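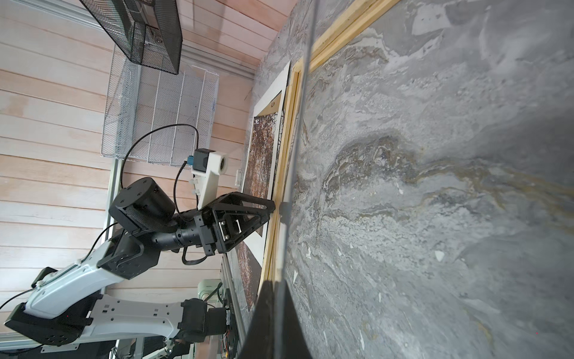 Fletlow versus the nail clippers

Hello again, pet people! A few of you wrote in after the May issue to ask how the nail trimming was going, so I'm giving it the whole item this time. Short version: we have trimmed all the nails. It took 19 days.

For anyone new, Fletlow is my gray tabby. I got him as an adult from a woman who was moving overseas, and he came with a carrier, half a bag of kibble and very firm opinions about his feet. You can rub his belly. You can clean his ears (he leans into it, the weirdo). But touch one toe and he's gone, usually under the dresser, and he'll stay there until he hears a can open.

For the first year I paid to have it done. The clinic was lovely about it, but it meant the carrier, the car, the howling in the car, and then a full evening of being ignored by my own cat. Then he got a claw stuck in the bedroom curtain at two in the morning and hung there yelling, and I decided we had to sort something out at home.

My first try was the towel wrap. Everybody recommends the towel wrap! You lay the cat on the towel, fold one side over, fold the other side over, and there's your little burrito with one paw out. I watched the same video four times. What I ended up with was an empty towel, a scratch down my left arm and a cat on top of the fridge. I know it works for lots of you, and Idahosa, our old girl, used to fall asleep in hers. Fletlow took it as a declaration of war.

So I called Nkechi Akinola, who some of you met at the kitten evening last fall. She told me to put the clippers away for the whole first week. No trimming, no practice trimming, no "let me just see." All I was allowed to do was touch one front paw with one finger, give him a treat and walk off. The walking off was the hard part for me. I kept wanting to go again while he was in a good mood, and she said that was exactly how I'd used up his good moods before.

By the second week I could hold a paw and press lightly on the pad so the claw slid out. Press, treat, let go. Then I brought the clippers back, but only to lie on the couch next to us. After that I clipped pieces of dry spaghetti near him so he'd get used to the noise. (It does sound pretty close! Sweep up afterward, though, the bits fly everywhere and he will eat them.)

The treats matter more than I expected. His normal crunchy ones weren't worth it to him. I tried plain cooked chicken, then those lickable tubes, and the tube won by a mile. I squeeze a little onto a spoon and wedge the spoon handle under a cushion so I've got both hands free. We only use the tube for nails now, so he comes running when I open that drawer — which is a sentence I never thought I'd type.

The first actual clip happened on a Saturday. One nail, just the sharp tip, front right. He stopped licking, looked at me, and went back to the spoon. I put the clippers down and called my sister. The next day we did two, then one, then none at all because he was in a mood, and so on until we'd been around all four feet.

A few things I'd pass along. Take off less than you think, especially if your cat has dark nails and you can't see the pink part. Keep some styptic powder where you can reach it; I haven't needed mine yet. Do it when they're sleepy, and sit beside or behind them so you aren't looming. Don't forget the dewclaws up on the inside of the front legs, as they don't wear down much on a scratching post and can curl around toward the pad.
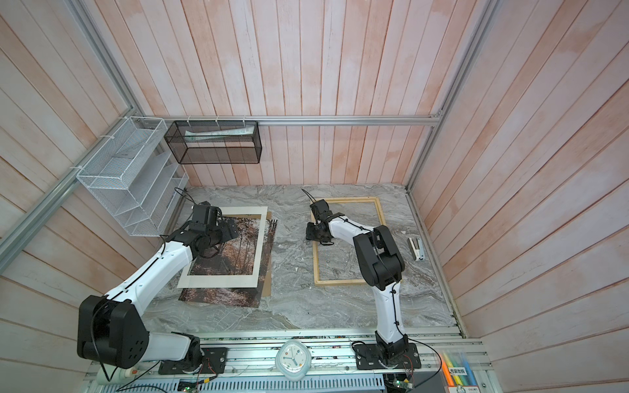
And if your cat truly panics, meaning open-mouth panting or really going for you with the teeth, please stop and talk to your vet. Some cats do better with something mild beforehand, and there's no shame in leaving the job to the clinic.

We're now doing two nails an evening whenever I notice they're getting sharp. The back feet are still a negotiation. He'll give me the left one and then sit on the right one, so I wait until he's stretched out on the radiator shelf and sneak in there.

Several people also asked which clippers I use. They're the small scissor kind, nothing fancy, and I replace them when they start to crush instead of cut. If you've got a pair you love, or a trick for back feet, hit reply and I'll put the best ones in next time.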